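Ticket 600: Dishwasher leaves gritty film, stops with drain error
Site: Pulton guest house, ground floor kitchen
Opened by: Mirta Godoy
Opened: November 29, 2023
Unit: Venckus undercounter, 16 place settings
Status: Closed, follow-up in January

Reported problem
Plates come out with a gritty film, worse on the top rack. Twice this week the cycle stopped before the final rinse and the panel showed code 77. Guests have complained about the glasses. We use Voka tablets, same as always.

Checks by phone
Asked Mirta to run the hot tap at the sink until it was hot before starting a cycle. Same result. Asked her to switch from the eco program to normal. Film a little lighter on the bottom rack, no change on top. Code 77 came back at the end of the second run.

First visit
Code 77 on this model is slow drain. Pulled the filter and found rice and a piece of label in the sump. Cleared it. The drain hose had slipped down behind the cabinet and was kinked near the floor — moved it back up and clipped it. Ran 4 short cycles, no code.

Film still present on the top rack. Upper spray arm turned freely but several holes were blocked with scale. Soaked the arm in vinegar and cleared the holes with a wire. Salt reservoir was empty. Filled it and set hardness one step higher.

Customer reply
No more codes. Glasses are fine now. A few of the older plates still feel rough in the middle, mostly the ones with fruit on the rim. Is that the machine?

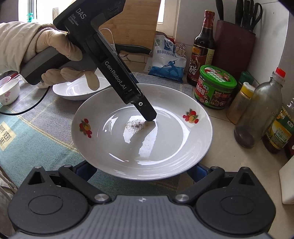
Second visit
Wiped one of the rough plates with vinegar and rinsed it. Roughness came off, so it was old scale and the glaze is OK. Told the kitchen to do the rest by hand once and then wash as normal. Painted rims should go on the bottom rack, normal program, no pots in the same load.

Parts
One hose clip, Moton, from van stock. No charge.

Follow-up
Check salt level and filter in January. If code 77 returns before then, reopen this ticket — the drain pump would be next.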